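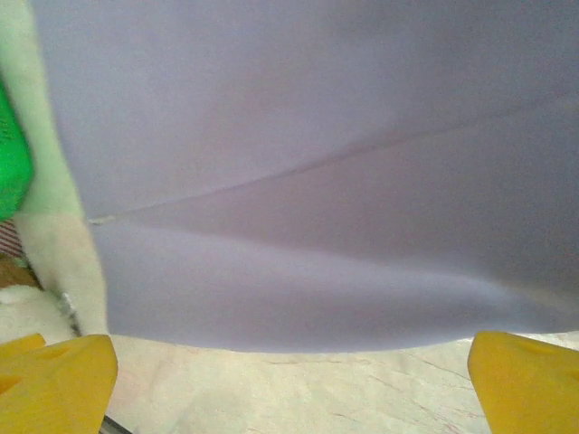 Pale lavender sheet with one long crease, Gundbridge open day.

The linen works in Gundbridge opens its doors to visitors one day each May, and this year I finally went. From Undcombe the bus takes 60 minutes, and the last part of the road is narrow and slow.

Our tour began at nine in the washing hall. The guide told us that the works handles 3,000 pieces on a normal day, mostly for hotels along the coast. It was very loud there, so I missed half of her explanation about the water. I understood that they reuse the rinse water for the first wash of the next load – a good idea, and I would have liked to hear more.

The dye room was for me the best part. It is run by Saarela, a small firm which rents two floors in the old building. They keep a book with 511 color recipes, many of them written by hand. Visitors may turn the pages if their hands are clean. I looked a long time at the grays and purples, which are difficult to repeat, we were told, when the weather changes.

Lunch was soup and dark bread in the yard. The line was long, and the coffee ran out before one o'clock.

In the afternoon I visited the Skamer shop next to the gate. Prices were fair, and I bought two pillowcases. If you go, take the early bus – the parking lot fills quickly, and the dye room closes at three.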